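Draining Dishes and Bar Soap Waste
Speaker notes, facilities supply session
Leanne Clegg
Version 4/12/24

Slot is 26 minutes plus questions. Jawad Dogar has the clicker and will move the slides on. Do not read the slides out.

Opening

Start with the complaint, not the product. Guest houses and small residences that still put out bar soap report the same two problems: soft soap and a ring of residue on the counter. Both come from standing water under the bar. Hardness of the water and quality of the soap change the rate, but they do not change the cause.

Give the size of the survey once and move on. We had 156 washrooms across the Mengal and Mollon buildings, and 2302 weekly check entries from the cleaning staff. The entries are short: bar firm or soft, dish clear or pooled, counter clean or marked. No one was asked to weigh anything in this part of the work.

Say early that this is a talk on dishes. Liquid dispensers were dealt with in the July session and the handout from that is still on the back table.

Types of dish

One-piece flat dish. Cheap, stacks well, cleans fast. Holds water unless it is tipped out by hand. In practice it does not get tipped out.

One-piece ridged dish. The ridges lift the bar, but the water stays in the channels between them. Works for a day or two after cleaning. Once the channels fill with soap paste the dish behaves like a flat one.

Two-piece dish. A slotted insert sits in a separate base. Water passes through the slots and collects below, away from the bar. The base still has to be emptied, and the interval is longer.

Travel box with lid. Included because guests bring them and some houses supply them. A closed lid over a used bar holds moisture in. Recommend that lids stay off between uses and go back on only for packing.

Pause for a show of hands on which type people have now. Expect mostly ridged.

The two-piece dish in detail

Points to cover, in order. The slots should be open all the way through. Some inserts have grooves that look like slots and drain nowhere -- ask people to hold theirs up to the light. A raised rim on the insert keeps the bar from sliding off when the dish is picked up with one hand. Slot width matters more than slot count. A narrow slot clogs at the first sign of paste, and a very wide one lets a thin bar sag into it and take the shape of the gap.

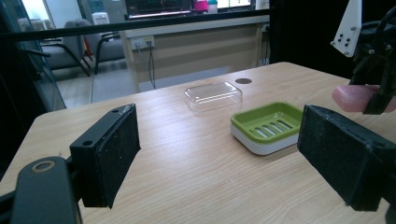

Color is a practical matter as well. Where the insert and the base are different colors, staff can tell at a glance whether both parts came back from the sink. In the Mengal building the matching sets lost more inserts than the contrasting sets did. I would not put a percentage on it, as the two floors were not cleaned by the same people.

Fit between insert and base: the insert should lift out with one finger at the edge. If it has to be pried, it will not be lifted, and the base will not be emptied. Pass the Verkine and Evonum samples down both sides of the room at this point. They differ mainly in how tight the fit is. Do not say which one we buy until someone asks.

Placement on the counter

Keep the dish out of the splash area of the faucet. A hand's width to the side is normally enough. On wood or wood-look tops, keep it off any joint or cable hole, where water can get down into the board. Check that the counter is level before blaming the dish. A two-piece dish on a sloping top fills at one corner and overflows there.

Bar size. The bar should be shorter than the insert at both ends. A rounded bar touches the insert along a smaller area and dries faster on the underside than a square-cut one. New bars with a stamped face go stamp up, or the letters hold water.

Cleaning routine

Read this part slowly, people write it down.

Take the bar off and set it on a dry cloth.
Lift the insert out of the base.
Empty the base into the sink.
Rinse both parts under warm water, slots facing the stream.
Clear any slot that is still blocked with a soft brush.
Dry the base. The insert can be left to drain.
Put the insert back, then the bar, turned over.

Staff took 10 more seconds per washroom with the two-piece dish than with the flat one. This figure was disputed in the July session and will probably be disputed again. The answer is that the counter wipe gets shorter, and the stopwatch covered only the dish.

Do not put the parts through a hot dishwasher unless the supplier says so in writing. Two of our bases came out warped and the inserts rocked in them afterward.

Limits of the work

The check entries are judgments by eye. "Soft" was not defined until the third week, and the early entries should be treated with care. We did not control for how many guests used each washroom. The Mollon building has harder water, and no adjustment was made for it. If someone raises the question of hygiene counts, say that no swabs were taken.

Likely questions

Magnetic holders: not tested. Two houses asked for them and neither had a wall that would take the fitting without drilling.

Sponge pads under the bar: they work for a short time, then hold water themselves. They need washing as often as the dish does.

Cutting bars in half: reduces waste on short stays. Cut edges are sharp at first and guests comment on it.

Ordering: send requests to Jawad, with the counter depth and the bar size you stock. He needs both before he can suggest an insert.

Samples have to come back to the front before people leave. Check that each base still has its insert.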